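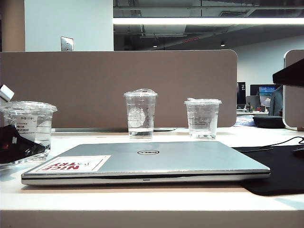

Progress report, September. Bendmont shared workshop, tabletop arm build. Prepared by Gervasio Tapia for Cletus Haverford.

Work this period covered joint calibration and the first version of the cup-handling routine. Test objects are clear plastic cups with lids, set out on the white desk behind the closed Dell laptop, and they differ in height and width. Clear walls remain the main problem for the depth sensor. The domed lid returns a usable edge; the other lids do not at low angles. Over 200 grasp attempts were logged with the Femthorpe controller. Most failures were early finger closure on the wide cup.

Two items are behind schedule. The replacement wrist bearing from Schouten has not shipped, and the shoulder joint still drifts 3 mm after a long run. The drift is corrected in software for now.

Spending is within the Urkavdale grant. Next period: fit the bearing, repeat the calibration, and start pouring tests at low speed.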